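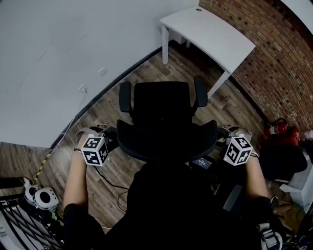 Open day at Wurkis: teaching a robot to put the chairs back

13 October 2025

Members who signed up for the fall visit went to Wurkis last week, the small robotics company that moved into the old Kollár building in June. Turnout was better than for the spring visit, and the group had to be split in two for the demonstrations. Anyone who ended up in the second group and missed the start of the talk can ask the office for the handout.

Wurkis works on robots that tidy rooms after people have used them. The first customers are likely to be schools and meeting centers, where somebody has to go through every room at the end of the day and push chairs under tables, close drawers and wipe boards. The company is starting with chairs.

Piroska Borbély runs the recording side and gave the first demonstration. The robot learns from people doing the job. A person wears a camera on the head and a white cube on each wrist, held on by a strap over the back of the hand. The cubes are printed with black and white square patterns that a computer can find easily in a video image. From the patterns the software works out where each hand is and how it is turned. The person then does an ordinary task, such as taking hold of the back of an office chair and rolling it to a desk, and the whole thing is recorded from the wearer's point of view.

She does each task many times and changes something between takes. The chair starts in a different spot, or faces another way, or the desk is moved. One task gets 200 takes before it goes on to training. A swivel chair is harder than it sounds, she told us, as the seat turns one way while the base rolls another, and people correct for it without thinking. The robot has to pick that up from the recordings.

Several of us tried it. The cubes are light, but you notice them when you bring your hands close together, and they have to stay in view of the camera. Most of us forgot and let one arm drop to the side, and the software lost that hand until it came back up. Borbély said new recorders need most of a morning to get used to keeping both hands where the camera can see them.

The second half was in the room next door, where Yasaman Jafarzadeh showed the robot itself, called Giltura. It has a wheeled base and two arms. It found a chair in the middle of the floor, drove up behind it, took hold of the backrest and pushed it to a table. It was slow. On the next try it bumped a table leg, stopped, backed off and waited for Jafarzadeh to restart it. She said the team keeps a record of every failure and that the table leg is a familiar one. Chairs with armrests that don't fit under the tabletop are another problem, and for now the robot leaves those a little way out.

Questions went on past the end of the scheduled time. Lenka Jurčo asked whether the recordings include the faces of other people in the room. Borbély said recording is done with only the wearer present, and that any clip where someone walks in is deleted. Another question was about price. Wurkis isn't giving one yet. Jafarzadeh said they want to run a trial in a working school building first and are talking to Osilov about using its training center over the winter break.

There was also a question about jobs. The answer was that the robot is meant for the evening round and that a person would still check the rooms, but the company has not tested this with cleaning staff. Several members thought that should come sooner.

Wurkis is looking for people to do paid recording sessions. No technical background is needed. A session lasts over 2 hours with a break, and you should be able to push furniture and stand for most of that time. Wear a plain top with sleeves that can be pushed up. If you are interested, leave your name with Jaruwan Khamphan at the front desk and she will pass the list on.

Thanks to Lenka Dvořáček for arranging the visit and the ride share. Suggestions for the spring visit can go to her directly.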